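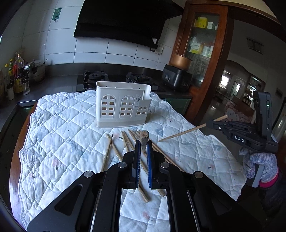 April, chopstick week

Okay, so I'm back on the rules sheet again. I swore I'd stop fiddling with it after Akyol, but the chopsticks have changed my mind on at least two things, and I want it down before bed.

First one: start with a mess. The Plendex sheet says "objects placed at random," and then everybody lays them out like silverware (me too, I caught myself doing it twice!). So the new wording is drop them from hand height and leave them. If they cross, they cross. Picking a single stick out of a tangle is the whole skill, and I'd rather have a slow take with a real tangle in it than a pretty one.

Second one is the two-hand rule. Both grippers stay over the mat until the last stick is in the holder, even when one of them has nothing to do. I used to let my left hand wander off and it made a mess of the Temska batch, which is how we lost take 1584 and I'm still sore about it.

Gloves stay on, cuffs over the sleeves. Check the little green light before each take. Wipe the finger pads every 30 takes, which I keep forgetting, so it's going on a sticky note.

Keltitex wants 2000 good ones from this kitchen and the log number tonight was 3705, but that counts the rejects, and I haven't sorted those yet. My wrists hurt. Still need to write the bit about what counts as a drop. If it bounces on the mat and you pick it right back up, is that a drop? I say yes. Ask tomorrow.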